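Gripper notes, round two

March 2018

Quick one tonight, I have maybe half an hour before dinner. Still going back and forth on fingers. Two sets on the bench -- the Prallow ones (wide, flat, rubbery pads) and the Fingate ones, which are the skinny black pointy ones. Same arm, same wrist camera, same controller. Only swapping the fingers this time, becuase last October I changed everything at once and learned nothing.

Prallow first. Great on anything boxy. Grab a block, hold the block, done. Put small stuff close together though and they're hopeless, the pads are so fat they shove the neighbor before they close. I slowed the approach way down and they still shoved it, just slower. Also they block a big chunk of the camera view, so the last bit of every approach is basically a guess.

Fingate. Skinny tips so you can see past them, huge plus. They get into gaps the Prallows can't. But man they're fussy about height. Bit too low and they scrape, bit too high and the thing squirts out sideways. I spent most of Sunday redoing the height offset and I'm still not happy with it. Mounting screws are tiny too, 7 of them, dropped one in the carpet. Found it with my foot.

Controller side: still on the Dondon board. Tried the Kim one for a couple evenings, nicer menus, but it kept dropping the connection when the gripper closed hard. Could be my cable. Probably my cable. Back to Dondon until I feel like crawling under the desk again.

Close delay is set to 40 now, was 2000, no idea what I was thinking. Feels like a different machine. Should of checked that months ago.

Camera angle is the other thing. I like having the tips in view at the bottom, makes it way easier to judge if I'm lined up. Glare is a pain, the white board goes almost blown out on one side and the mat gets a washed out patch right between the fingers. Going to try moving the lamp.
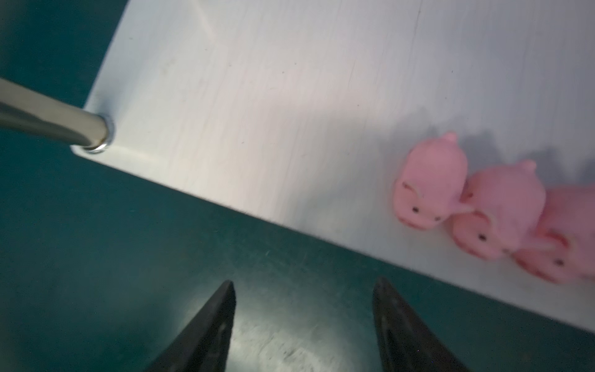 So next is soft toys and squishy things in a row, close together, pointy fingers only. Pigs first. Then I want to try a lighter grip and see if the height thing matters less when the object gives a little. If it works the Prallows go back in the drawer. More when I get a free evening.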